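**Moving a 107 gallon tank across town, talk me out of it (or into it)**

**mudpuppy_lane** wrote:

Hi all, long time lurker, first real post. We're moving from one side of Asow to the other in September and I have a planted 107 gallon that's been running in the same corner of the same living room for years. The wife wants it in the new den. I want it in the new den too, I just don't want to kill everything in it getting it there!

Stock is mostly tetras and corys, one grumpy bristlenose, and a jungle of java fern and crypts. Sand over a layer of old aquarium soil. Canister filter. The drive is short, but the new place has stairs up to the front door and the tank will have to make a turn in the hall that I've measured more than I'd like to admit.

A local outfit quoted me $1225 to do the whole thing, including holding the fish. I nearly dropped the phone. Is that normal??

---

**saltyknees** wrote:

That's high but it isn't crazy for that size with stairs. I paid $600 for a smaller tank on a ground floor and they didn't touch the fish at all, just the glass and the stand. If your back is good and you have friends who owe you, do it yourself.

Big thing is the substrate. Take it OUT. All of it. I know people say you can leave an inch of wet sand in there and carry it, and I'm telling you I heard a seam go on a tank that way and I still think about that noise.

---

**Dralisen** wrote:

Gonna disagree with salty on the substrate. I've moved twice with the sand left in, water down to barely covering it, tank on a sheet of thick plywood with foam under it. No leaks. You keep way more of your bacteria and the crypts don't melt as bad because you never pull them up.

The trick is the plywood. Never lift by the glass or the rim, only the board. Four people, one on each corner, and everybody agrees on who's calling the steps before you start.

---

**saltyknees** wrote:

On stairs though? With soil under the sand? It's going to slump to the low end the second you tip it and then you've got a mud pie with roots in it. I'll stop there, but I'd bet you a bag of wafers.

---

**Dralisen** wrote:

OK the stairs I'll give you. I've only done flat floors and a ramp. Still wouldn't pull the crypts if I could help it.

---

**fernhoarder** wrote:

Crypts melt if you look at them funny, they come back, don't plan your whole move around them. (I say this as somebody with way too many crypts.)

What I'd worry about is filter media. Keep it wet and give it air. Don't seal up the canister full of water and let it sit all day while you unpack the kitchen. Pull the sponges and the ceramic stuff, put them in an open bucket of tank water, drop an airstone in. That's your whole cycle sitting in that bucket, so label it, or somebody will "help" by dumping it down the drain. Ask me how I know.

Before you tear down, sketch your layout too. I do mine with bits of cut-up plastic on a board and shove them around until I like it. Beats doing it with wet arms at midnight. 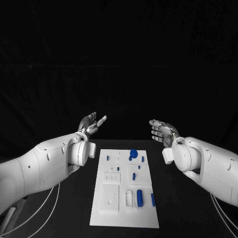 *blue on white, nine pieces*

Anyway! The hardscape is what you'll regret rushing. Fish can sit in tubs overnight with an airstone and a lid. They can't help you lift a wet rock back out when you decide it's in the wrong spot.

---

**mudpuppy_lane** wrote:

This is great, thank you everybody. I think I'm going substrate out because of the stairs. Sorry Dralisen. The old soil is pretty much spent anyway so I might bag it for the garden and start fresh underneath, unless that's a dumb idea?

---

**saltyknees** wrote:

Not dumb, but go easy. Fresh soil can dump ammonia for weeks. New soil, moved filter and stressed fish all at once is a lot. I'd cap it deep or go plain sand with root tabs.

---

**tetra_pak** wrote:

Popping in because I did almost exactly this move last year. Things I'd do again:

- Stopped feeding a couple of days before, so the bags stayed cleaner
- Saved 33 gallons of old water in food-safe barrels, mainly to keep the fish and plants in. I know it doesn't hold much bacteria, don't yell at me
- Leveled the stand in the new place BEFORE moving day, with nothing on it
- Heater unplugged well before draining. Cracked one years ago by forgetting

Thing I would not do again: put the corys in with the bristlenose. He took the only hiding spot and was a jerk about it all night.

Also, Trurngate Rentals has the stair dollies with the straps if you're anywhere near them. Worth every penny on the stand alone.

---

**fernhoarder** wrote:

Seconding the separate tub for the pleco. Give him a piece of his own wood in there.

---

**Dralisen** wrote:

No hard feelings on the substrate lol. One more from me: check the den floor. Which way do the joists run? You want the tank across them, and against an outside wall if you can. That's half a ton and change once it's full.

---

**mudpuppy_lane** wrote:

Joists run the wrong way for the wall she picked, of course. There's another wall that works but it gets afternoon sun. Algae or sagging floor, pick one I guess?

---

**saltyknees** wrote:

Algae. Buy a curtain.

---

**mudpuppy_lane** wrote:

Curtain it is. I'm measuring the window tonight and calling about that dolly in the morning. Will post back after the move with either pretty pictures or a request for towels.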